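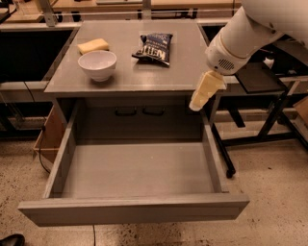

Lostby council is giving away 349 grey cabinets from its old offices in Waweru Street. Each has a flat top and a wide, deep drawer, and residents can take one per household while stocks last.

Collection opens at 10 each morning through April, from the rear entrance. "Please empty your own car first – they are heavier than they look," said Atieno Okoth, who runs the council's stores.

Schools and charities wanting more than one should write to the stores office before the end of March.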